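Chapter 7: Inventories and Host Groups

September
By the Ditico Press editorial group

Print this chapter | E-mail this chapter

7.1 Purpose of the inventory

An automation tool applies changes to machines. Before it can do so it needs a list of those machines, the names by which they can be reached, and the settings that differ from one to the next. The list is called the inventory. Chapter 6 treated the task as the basic unit of work; this chapter treats the target.

An inventory may be a plain text file kept beside the tasks, or the output of a program that queries another system each time a run begins. The first kind is called static and the second dynamic. The formats differ, but the tool reduces both to the same internal structure: a set of hosts, a set of groups, and a set of variables attached to either.

7.2 Hosts and groups

A host is a single addressable target. It usually corresponds to one physical or virtual machine, although a network switch or a container can also be a host. Each host has an inventory name. The inventory name need not match the name the machine reports for itself, and the two should not be confused when reading a log.

A group is a named set of hosts. Groups may contain other groups, and a host may belong to any number of them. A web server at the Harklow site that is used for testing would normally belong to three groups: one for its function, one for its location, and one for its stage. Keeping these schemes separate allows a task to be aimed at any combination of them.

Groups must not form a cycle. If group A contains group B, then B may not contain A, directly or through a third group. Most tools check for this when the inventory is loaded and stop with an error.

7.3 Variables and precedence

A variable set on a group applies to every host in that group. A variable set on a host applies to that host alone and overrides the group value. Where a host belongs to a parent group and a child group that set the same variable, the child group wins.

The difficult case is two groups at the same level. Suppose the Ocampo data model, used throughout Part 2 of this book, sets the service port to 991 in one group and 3621 in another, and that a host belongs to both. The result then depends on a tie-breaking rule, often the alphabetical order of the group names. The rule is documented and predictable, but renaming a group can change the outcome – a side effect that is hard to trace. Variables that may conflict should be set in one scheme only.

7.4 Static and dynamic sources

A static inventory is easy to read and can be kept under version control, so every change to it has a history. It becomes awkward when machines are created and removed without human action. The Pramden case study in Section 7.8 begins with a static file of 300 hosts, many of which had been retired before the file was last edited.

A dynamic inventory avoids stale entries by asking the system of record. It has costs of its own. The query takes time, the source may be unavailable, and two runs started a minute apart may act on different sets of hosts. A cache shortens the delay but brings back part of the original problem – the cached list can be out of date. The cache lifetime should be shorter than the interval at which hosts are normally replaced.

The two kinds can be combined. A common arrangement takes the host list from a dynamic source and keeps the group variables in static files. Sections 7.5 through 7.7 develop this arrangement in full.

Key terms: host, inventory name, group, parent group, precedence, static inventory, dynamic inventory, cache lifetime.

Related chapters
Chapter 5: Connection Methods and Credentials
Chapter 6: Tasks and Repeatable Changes
Chapter 8: Templates
Chapter 9: Handling Failed Hosts
Appendix B: Inventory File Formats 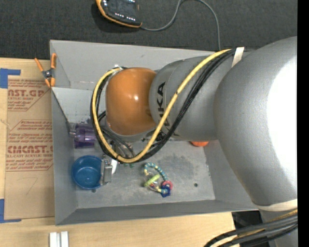 Figure 7.1. Robot arm over a gray bin.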